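Category: Workshop Projects / Automation / List Archive
Print this message | E-mail this message

Subject: Re: Gripper build, bench two: request for status and revised parts list
From: Minttu Kauppinen
To: Condholm Shared Workshop, automation list
Date: 16 February 2024

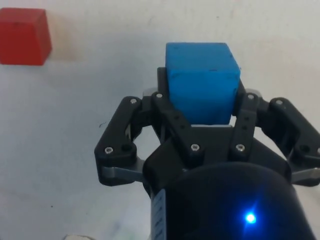
Blue block held between the inner fingers; red block on the table at upper left.

Dear members,

Thank you to Lempi Sjöberg for the message quoted at the end of this one. I reply on behalf of the bench two group and will take the points in the order they were raised. Members who joined the list after January may wish to read the quoted message first.

1. Mechanical assembly

The gripper is assembled and mounted. It is the two-finger linkage design agreed on at the January meeting, with black plastic links and silver hex screws at the joints. The outer links are the second version. The first version was printed with the layers running across the narrow section near the lower hole, and one link split along a layer line during fitting. The replacements were printed flat, with the layers running along the length of the link, and the group asks that any further spares be printed in the same way. The revised print files are in the Nimudari folder on the workshop server. The older files have been moved to a subfolder marked "superseded" and should not be used.

The pivot screws are to be tightened until side play is gone and then backed off by a small amount. The links must swing under their own weight with the drive disconnected. Members servicing the gripper are asked to check this at every joint before closing up, including the inner lower pivots, which are difficult to reach once the palm block is in position. A long hex key has been added to the bench two drawer for this purpose and is to remain there.

2. Test blocks

The group has adopted plain colored cubes as the standard test objects. They have softly rounded edges and a matte surface. The earlier set, which was varnished, gave uneven results because the varnish had worn away on some faces and not on others. Please do not sand, paint, or mark the cubes now in use. If a cube is damaged, set it aside and notify the group by way of this list.

3. Grip trials

The trial procedure is as follows. A cube is placed on the white tabletop. The gripper is closed at the lowest drive setting, the cube is lifted clear, held, and returned to the table. The result is entered in the bench log as held, slipped, or dropped. The drive setting is then raised by one step and the procedure is repeated.

In the first series, 17 lifts were made at the lowest setting. Of these, two were entered as slipped and the remainder as held. In both cases the operator noted that the cube had been placed at an angle to the fingers and that only one edge made contact at first. The group does not regard this as a fault in the gripper. It does show that the placing of the cube must be described more exactly in the procedure, and a revised wording will be circulated for comment.

The second series, at higher drive settings, has been postponed until the question under item 4 is settled.

4. Power supply

Lempi asked whether the bench supply donated by Huttunen is adequate. At present the answer is that it is adequate for the lowest setting only. With the fingers closed on a cube and the drive held on, the supply voltage falls far enough to reset the controller. A peak of 940 milliamps was recorded during closing at the second setting, and the supply is shared with the lighting strip and the controller. The group proposes to move the gripper drive to its own supply, with a common ground and a fuse on the drive line. Any member who has a suitable supply to lend is asked to reply to the list with its ratings.

Until this work is done, the gripper is not to be run above the lowest setting.

5. Parts and cost

The Hakaser order has been received in part. The screws and the bearing washers were delivered. The spare finger pads were not, and the supplier has given no date. The group has a small quantity of rubber sheet from which pads can be cut if necessary, although pads cut by hand will need to be matched in thickness before they are fitted as a pair. The revised parts list is attached to the project page. Items shown in the last column as "held" are in the bench two cabinet and do not need to be ordered again.

6. Access to the bench

Members may use bench two outside the group's sessions provided that the drive is disconnected first and the arm is left in its parked position afterward. The emergency stop is to be tested at the start of each session and the test entered in the log. The log for January contains several sessions with no such entry. The group asks all members to correct this practice without delay.

Comments on the trial procedure and offers of a power supply may be sent to this list. Questions about access should be sent to me directly.

Respectfully,

Minttu Kauppinen
For the bench two group
Condholm Shared Workshop

Lempi Sjöberg wrote:

> Dear Minttu,
>
> I would be grateful for a written status report on the gripper build
> before the next allocation of bench time is decided. In particular,
> I would ask the group to address the following.
>
> Have the split outer links been replaced, and are the corrected files
> available to other members? I understand that at least one person
> has since printed from the old set.
>
> Which objects are being used for the grip trials? The varnished blocks
> were borrowed from another bench and should be returned if they are
> no longer needed.
>
> Is the Huttunen supply sufficient for the drive? It was accepted on
> the understanding that it would run the lighting strip, and I do not
> find any record of its being approved for a motor load.
>
> Lastly, please confirm what remains outstanding from Hakaser, so that
> a second order is not placed for parts already in the cabinet.
>
> With thanks to the group for its work,
>
> Lempi Sjöberg
> Bench allocation, Condholm Shared Workshop

P.S. to Lempi: the varnished blocks are boxed and labeled on the shelf above bench two and may be collected at any time.

Print this message | E-mail this message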